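Learning to Ask the Second Question
A conversation with Nathalie Turcotte

When Nathalie Turcotte took over the mentoring program at Triltura, she inherited a binder. It was a very thick binder, she tells me, with tabs, and she carried it home every night for a month meaning to read it through. "I got as far as the third tab," she says, laughing. "And then one of the new supervisors called me in tears over a scheduling mess, and there was no tab for that."

We talked for most of an afternoon, with a good many detours into her garden and her mother's recipes, and I came away thinking that the phone call was where her real work began. The supervisor wanted to be told what to do. Nathalie wanted badly to tell her. "I had the answer right on my tongue! I'd run that kind of shift for years. But I asked her what she'd already tried, and then I asked what had happened when she tried it, and by then she was talking so fast I couldn't have gotten a word in anyway."

The second question has since become the heart of the program. Mentors meet their partners for 60 minutes every other week, and they're asked to hold back any advice until the last part of the hour. Eero Laitinen, one of the first to sign up, found this close to unbearable. "I'm a fixer," he told me over the phone. "My first four sessions, I sat on my hands. I mean really sat on them." He has stayed with it, though, and now trains the mentors at the Hinden office.

I asked Nathalie whether people ever feel shortchanged, coming for wisdom and getting questions. She took her time with that one. "Some do, and they tell me so. Rima Farah told me in her first week that she could have gotten the same thing from a mirror." Rima now leads a team of her own, and the two of them still argue about it over lunch. Nathalie thinks Rima has a point about brand-new managers, who sometimes just need to know which form to fill out, and the fall group starting in September will get a short practical handbook.

And the old binder? It's on a shelf behind her desk, holding up a fern.

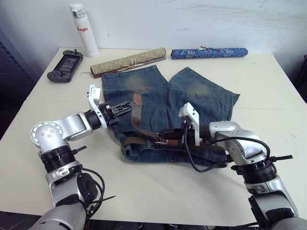
Robot arms and a pair of folded jeans on a worktable.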